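They'd cheered the man for nine minutes before he opened his mouth. I know because I was holding the stopwatch, that was my job that month, stopwatch and water bottle and the spare tie. Nine minutes. People on chairs. A woman near the front with both arms up like she was waiting to be lifted out of the Pacheco Rooms and straight to heaven.

And then he said good evening, and they went off again.

I'd joined Zenance in the autumn. Everyone had. You got a badge and a phone number and someone rang you back, which was more than the old lot ever managed. In Prevholm you could walk down the high street and see the badge on the butcher, the butcher's lad, the vicar. Not on my mum. My mum said she'd seen a man cheered like that once before, when she was small, and afterwards there wasn't any sugar.

I told her it wasn't the same. I was very tired of sugar.
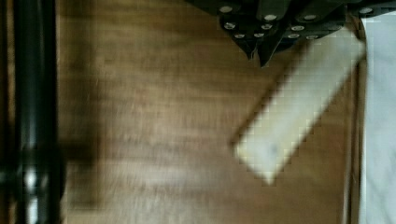 *Silver on black.*

February by-election. One ward, one seat, but it was the seat that gave him the council, so he came himself. Coaches. Lights. A song, God help us. Our actual candidate was a quiet bloke called Terry who sold guttering and he stood at the back of his own rally eating a mint.

Against us, Padmavathi Pai. Independent. No coaches. She had a folding table outside the chemist and a cardigan, and one leaflet, both sides, small type, all of it about the waterworks. Who'd own it if Zenance got in. A firm called Solteck, she said. Page after page of it if you stopped to ask. Most people didn't stop.

I stopped. Wasn't supposed to. I'd been sent over to see how many leaflets she had left.

"Are you cold?" she said. "You look cold."

I said no. She gave me a leaflet anyway and I put it in my coat, folded small, and forgot it. Or I say forgot. I knew which pocket.

That night he wanted the stopwatch figures. Always did, in the car, first thing, before the seatbelt. I said nine minutes. He said it was eleven in the last place. Looked out of the window the whole way to the hotel, not a word, and when we got there he said to the driver, not to me, find out who does the chairs.

I didn't know what that meant. Still don't. The chairs were different the next time.

I read the leaflet in the hotel bathroom with the fan on. It was dull. It was so dull, and it had dates in it, and the dates matched. I'd typed one of those meetings into his diary myself. Lunch, it said. Just lunch. I'd booked the table and argued with them about parking.

So what do you do. You put it back in the coat. You go to bed. You get up and find the spare tie. 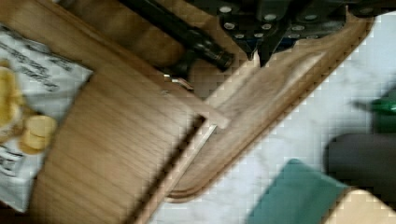 Count was at the sports centre, badminton lines all over the floor and the tables set out across them. Terry had a new suit. He kept patting it. Our people came in late and all together, more than 50 of them, badges on, and stood along the wall bars not talking, like they'd been told to be a congregation. Ms Pai had come with her sister. They'd found the refreshments, such as they were, on a pale wooden tray with a long slot cut in it, and by the time I got there all that was left was one white packet lying skew-whiff with black writing on it. I couldn't read the writing. I hadn't slept and nothing would stay still long enough to be read. I stood there with my hand out over this packet and her sister said go on love, have it, so I did. Couldn't tell you what it tasted of. Salt, maybe. My mouth had gone to paper.

"You work for him," said the sister.

"I do the stopwatch."

"Is that a job?"

Ms Pai was watching the tables. Lips moving a bit. Every time a bundle went down on our side she nodded, polite, as if somebody had passed her the gravy.

First box, bad for her. Second box, bad. Then the postals, and these were the old streets up behind the reservoir, people who'd never been to a rally becuase of the hill. Her pile went up by 176 in one go and there was a sort of noise along the wall bars. Not a boo. Breath.

He came in then. He wasn't meant to until it was won, we'd planned it, side door, song, but he'd heard the noise or been told about it. Walked the length of the hall in his good coat. And the wall bars started clapping, and I looked down and my thumb had pressed the button.

Habit. I watched the numbers run. Ten seconds, twenty. He stood on the service line with his chin up and let it come. The returning officer, small woman, bad cold, said could they please stop because her staff were trying to count. They didn't stop. She said it again. A minute ten. A minute twenty. Terry wasn't clapping, I noticed that. Terry was looking at the bundles like everyone's forgotten whose name was on them. 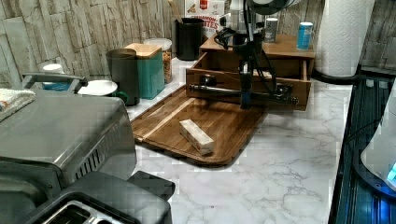 And it ran down. It does, in a room that size. You need a thousand for it to feed itself, and lights, and the dark past the lights. In a sports centre you can hear which hands are whose. One stopped, then a patch of them, then there was just one lad at the end going on by himself, bright red, not knowing how to finish.

Two minutes four seconds.

He turned round and found me. Straight to me. Eyebrows up, waiting.

I could have said anything. Five, six. He'd have believed it, I think, he wanted the number more than he wanted it true. I said two minutes four. I said it quite loud. The sister laughed and put her hand over her mouth.

Then the declaration. Terry first, alphabetical, Terry Arkwell, and a figure I'd have sworn was enough. Then Pai, Padmavathi, Independent, 534. I did the sum and did it wrong and did it again. 3 votes. She had it by 3.

There was a recount, obviously. Took until gone two. Same. They wanted another and Terry said no. First thing I'd heard him say all campaign that wasn't about guttering. He shook her hand and asked her somthing about the waterworks and she started telling him, and she was still telling him when they turned half the lights off.

The coaches had gone by then. So had the car, with my bag in it, and the spare tie. I had the stopwatch and the coat. The sister said they could drop me, where was I, and I said my mum's, top of the hill, past the reservoir, and she said well that's us as well, mind the seat, it's all leaflets.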